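Skukville Laundry Notes

A small data set of household washing records, with the text files and lookup tables needed to read them. Entries were kept by households in Skukville and typed up afterward. The set holds 655 entries.

What is in the folder

entries.csv - one line per wash load
fabrics.csv - fabric names and the short codes used in entries.csv
programs.csv - washer program names, matched across machines
notes.txt - free remarks, keyed by load number

Columns in entries.csv

load_id: a running number, never reused
household: a letter code
month: month only, such as February
fabric: main fabric by weight, from fabrics.csv
temp_c: water temperature set on the machine, in Celsius
spin: spin speed, blank if the machine does not show it
dry: line, rack, dryer or mixed
remark: yes if there is a line in notes.txt

A load counts as one run of the machine. Hand washing is left out. Bedding and clothes washed together go in as a single load, with the heavier part deciding the fabric code. Duvets sent out to a laundry are not recorded, but duvet covers washed at home are. 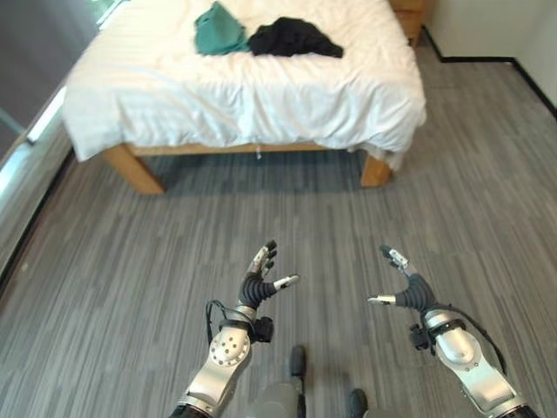
Clothes and bedding, two of the item groups covered by the fabric codes.

Known problems

The temperature column is the weakest one. Older machines have a dial with words on it, and these were turned into degrees using programs.csv. Where the dial could be read two ways, the lower value was used. Households 2 and 6 changed machines partway through, so their spin values should not be compared across the whole period. They were given numbers before the letter codes came in, and the old labels still turn up in notes.txt.

Blank cells mean not written down. A zero in spin means the spin was switched off.

Version 2 merges the Abreu and Granano fabric lists, which used different names for the same cotton blends. Load numbers did not change. Scripts written for the first version will run if the fabric column is read as text.

Credit and use

Free to copy and change. Please name the source as Skukville Laundry Notes, Stusunetti. Send corrections with the load_id and the column name - a plain text list is fine.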